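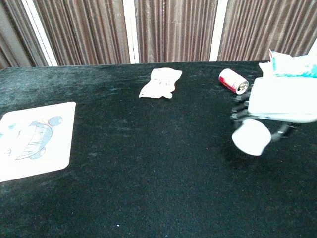 Norov table cover in black velvet, with brown pleated curtains behind

Norov Velvet Table Cover, Black

Home / Table Dressing / Velvet

We've carried table covers for years and this is the one we keep taking home with us. The Norov is a deep, plush black velvet with a real nap to it, the kind you can't help running your hand across when you walk past (everybody does it, and everybody leaves a streak!). Put a white card or a sheet of paper down on it and it stands right out, and that's exactly why we like it for craft tables, card games, small displays and photo corners.

The color changes a little with the light and the angle. Close up it's a very dark black. Look across it toward the far side of the table and it can pick up a soft greenish-gray sheen. If you need a flat, even black from every side, look at the Vurnitz felt instead, but we think the velvet is much nicer to sit at.

About the nap

Velvet marks when you touch it. Slide a box over it or lean on it with your elbows and you'll see lighter patches where the pile is lying the other way. Those are brush marks, and most of them come out with a soft clothes brush or the flat of your hand, always in one direction. We do ours from the back of the table toward the front. For a display, brush it last, after everything heavy is in place.

Size and fabric

Fits tabletops up to 1,800 mm long
Fabric width 1,219 mm before hemming
Weight 400 grams per square meter
Color: black
Finish: hemmed on all sides
Stock: over 2,000 mm and custom lengths by request only

The weight makes a bigger difference than you'd expect. Thin velvet creeps every time you reach for something, and this one stays pretty much where you put it. It also folds up smaller than we thought it would, so it goes in a tote bag without a fight.

Care

Shake it out, then go over it with a lint roller. Black velvet shows every crumb, so keep the roller close by. For spills, blot with a dry white cloth and leave it alone until it has dried, then brush. Please don't iron it from the front! Steam from the back, holding the steamer a little way off, and hang it overnight if it's been folded for a long time.

What goes with it

Brown is a lovely partner for this black. A muted taupe curtain with tight pleats keeps things warm, and white posts between the panels break it up nicely. The Ninico pleated panels are our pick if you're starting from scratch. For a plainer look, the Mendonça runner in cream sits well down the middle of the table and lets the velvet show on both sides.

Ordering

Covers go out folded in tissue. Orders placed by Monday noon ship the same week. Swatches are available in black, so ask for one if you're matching something you already own.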